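How to Set Up Your First Bond Ladder

Many people keep all their savings in one account because they do not know what else to do with money that they will need in a few years. I was the same. A bond ladder is a simple way to get a fixed interest and still receive part of the money back every year. In this page I will explain how I build mine, step by step.

What a ladder is

You buy several bonds, and each one ends (we say "matures") in a different year. When the first one matures, you get your money back and you decide: spend it, or buy a new bond at the long end of the ladder. Each bond is one step, also called a rung.

Step 1. Decide which money goes in

Put aside your emergency money first. This part should stay in a normal savings account, where you can take it the same day. Only the money you can leave alone until each bond matures should go in the ladder. If you sell a bond early, the price may be lower than what you paid.

Step 2. Choose the length

For a first ladder I suggest five rungs, one for each year. A longer ladder usually pays a little more, but not always. In some periods short bonds pay more than long bonds, so please look at the current rates before you decide. My friend Sowmya Kulkarni made hers with only three rungs, the last one at 36 months, and it fits her well as she plans to buy an apartment.

Step 3. Choose the type of bond

Government bonds are the easiest for a beginner. Company bonds pay more, but the company can fail. If you want company bonds, buy from several different companies and check the credit rating of each one. Also check if the bond is "callable". It means that the issuer may pay you back before the date, and this normally happens when rates are low and you would prefer to keep the bond.

Step 4. Divide the money

Put the same amount in each rung. Bonds are often sold in fixed units, so your amounts will perhaps not be exactly equal. The price is quoted for each 100 of face value. A price of 98 means you pay less than the face value, and a price of 102 means you pay more. Look at the "yield to maturity" and not only at the coupon, as the yield includes this difference.

Step 5. Check the costs

Some brokers ask a fee for every purchase, and others hide the cost in the price. With small amounts a fixed fee can eat a big part of your first year of interest. Write the fee next to each bond in your list before you press the buy button.

Step 6. Make a calendar

I use a plain spreadsheet with these columns: name of the bond, face value, price paid, yield, coupon dates, maturity date. I open it every March, when my first rung matures, and I compare the new rates with the old ones. It takes 35 minutes, and the rest of the year I do not touch anything. 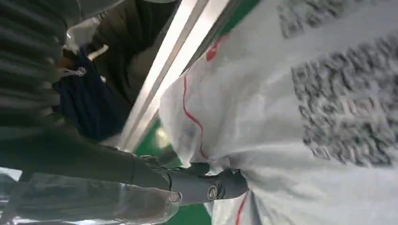
Mwanaisha Kariuki wrote to me that she would not wait until the maturity day to look for the next bond. She starts two weeks before, and she reads the terms of two or three candidates in the evening, so the money does not sit without interest while she is still thinking. She also asked if a bond fund does the same job. My answer is that a normal fund has no end date, so you cannot know what price you will get in a certain year. There are funds with a fixed end date, and these are closer to a ladder.

Step 7. Taxes

In many countries the interest is taxed in the year you receive it, even if you buy a new bond with it. Keep the broker statements together, and ask a tax adviser if you hold bonds from another country.

If you have a question about one of the steps, please write the number of the step in your comment, so I can find it more easily.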